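Cutting Power Use at Home Without Buying Much

By Shamim Butt
Updated March 27, 2018

People write to this page asking whether they need solar panels or a new furnace to bring their carbon footprint down. Those things help if you have the money. Most houses in Trumden were built before anyone thought about insulation, and a lot of the heat goes out through gaps you can close with a tube of caulk. Start there.

Read the meter first

Write down the reading on the same date every month. Our house used 809 kilowatt-hours in January, and I only know it was a bad month from having the earlier ones on the same sheet of paper. The bill will give you the number too, but some bills are estimates. Look for a small "E" or the word "estimated" next to the reading. If you see it two months in a row, call and ask for a real one.

Finding drafts

Pick a windy day. Turn off the furnace fan and close all the windows. Wet the back of your hand and move it slowly along the window trim, the baseboards on outside walls, and the bottom of each door. You will feel cold air right away where there is a leak. Mark each spot with painter's tape so you don't have to find it again.

Places that get missed:
Outlets and switches on outside walls. Foam gaskets go behind the cover plate. Shut off the breaker before you take the plate off.
The attic hatch. Stick foam weatherstrip around the lip where the hatch sits.
Where the pipes come through under the kitchen sink.
The dryer vent. The flap should close by itself. If it is held open by lint, clean it.

Don't seal around a furnace flue or a water heater vent with ordinary caulk or foam. Those get hot and need the right material, and that job is better left to someone who does it for a living. Before you tighten up a house with gas appliances, put in a carbon monoxide alarm if you don't have one.

Water heater

Many are set at 140 degrees from the day they were put in. Most households do fine at 120. On a gas heater the dial is usually on the front near the bottom. Electric ones have a thermostat behind a panel, sometimes two, and the power has to be off at the breaker before you open it. If someone in the house has a weak immune system, ask their doctor before turning it down.

Wrap the first few feet of the hot water pipe with foam sleeve. It is sold in long pieces with a slit down the side and can be cut with kitchen scissors.

Refrigerator and freezer

Pull the refrigerator out and vacuum the coils once a year, twice if you have a dog. Close the door on a piece of paper and tug. If the paper slides out easily, wipe the gasket with warm soapy water and try again before you order a new one.

An old second refrigerator in the garage is often the most expensive thing plugged in. Adelino Fonseca on Benítez Street unplugged his last spring and worked his savings out at 200 dollars over a year, though it was an old model and ran all the time. He keeps drinks in a cooler now when he has company.

Laundry

Cold water gets most loads clean. Use warm for greasy work clothes and hot for sheets after someone has been sick. Run the spin cycle on high so there's less for the dryer to do, and clean the lint screen every load. A rack near a window will dry shirts overnight in heating season.

Cans, plastic and odds and ends

Aluminum is worth keeping out of the trash. Making a can out of old cans takes far less power than making one from ore. Rinse cans with leftover dishwater and let them drain before they go in the bin. Ask your hauler whether to crush them. Some sorting lines want cans whole and some don't care.

Hard plastic toys mostly can't go in the curbside bin. Pass on the ones that still have some use in them, and take out the batteries from anything headed for the trash.
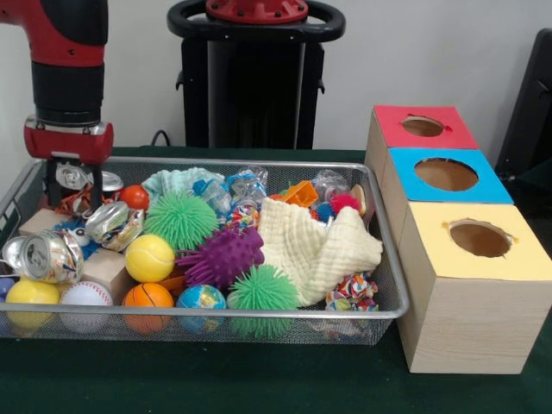
Crushed cans in the same tray as the toys.
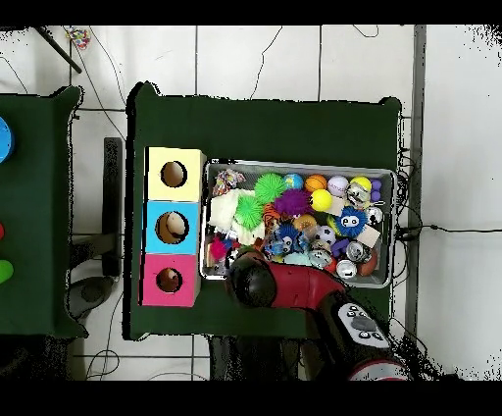
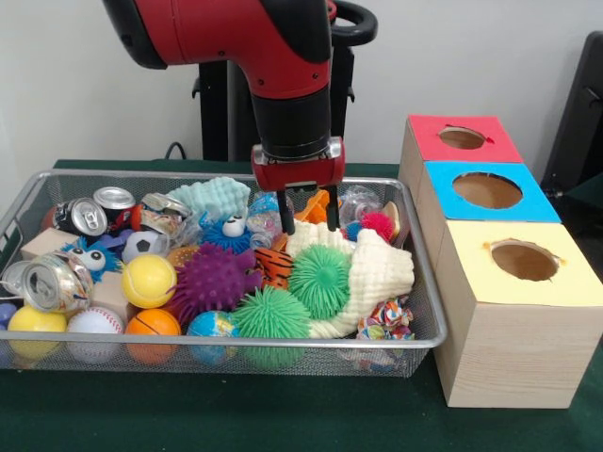 Rechargeable batteries go to a drop-off point. The hardware store in Fovbridge has a box by the paint counter. Put a piece of tape over the ends of each one first, lithium ones above all, as they can start a fire if the ends touch something metal. Button cells get the same treatment.

String, hoses and plastic bags should stay out of curbside bins too. They wrap around the machinery and the line has to be stopped to cut them loose.

Keeping it up

Do the draft check again every fall. Caulk shrinks and weatherstrip goes flat after a few years, faster on a door that gets a lot of use. Change the furnace filter at the start of the season and hold it up to a light once a month after that. If you can't see light through it, put in a new one. Write the size on the furnace cabinet with a marker so you have it when you go to the store.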